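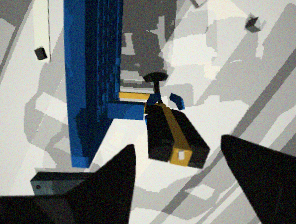
The simulated gripper, fingers open, with the black box and its yellow stripe between them. Rendered view.

Leidy Bedoya has trained a robot arm almost entirely inside a computer, and she would like people to stop asking her when it will be in their kitchens. "It picks up a box," she says. "I can talk about the box."

Her method, called Bulum, lets the arm practise in a rendered copy of a room, then moves what it has learned to a real arm with no further training. The paper came out in February. Its headline result is 58 successful grasps out of every hundred on the real machine, against 21 for the older approach her group compared it with.

I put it to her that 58 is not a number most of us would accept from a toaster. She laughs, a little. "No. But look at where the comparison starts."

The comparison is what bothers me. The older method was run with its default settings, while Bulum had been tuned for weeks. Bedoya concedes the point faster than I expected. "We should have given it the same care. I think the gap would shrink. I don't think it would close."

She doesn't know by how much, and the paper doesn't say.

Then there is the room itself. The rendered one is patchy, all pale flat facets and odd blocks of blue and grey. Bedoya says a rough copy is enough, as the arm mainly needs the edges of the thing it is reaching for. Costel Vasić, who works on grasping at Rusitz and had no part in the study, is less sure. "They tested in two real rooms," he told me. "Two rooms is a start – I wouldn't build anything on it."

When I read that back to Bedoya she was quiet for a bit. "Costel is right about the rooms," she said. "He's wrong that we picked easy ones. One of them had terrible light."

A repeat of the trials is planned, run by Selorm Kyei's group, who will tune both methods themselves. Bedoya has handed over the code and says she won't be in the building. I asked what score would make her drop the idea. She wouldn't give me one.

Last updated: Thu 10 December

Comments

Keegan MacPherson
Fair piece. Did they say what counted as a success? Touching it, lifting it, or holding on to it?

Jade Pelletier
@Keegan it's lifting and holding, see the appendix. Agree about the default settings though, drives me mad in every paper.

sastadska
58 is good for no real-world training. Bit harsh with the toaster.

Contact us | © Bañez | Back to top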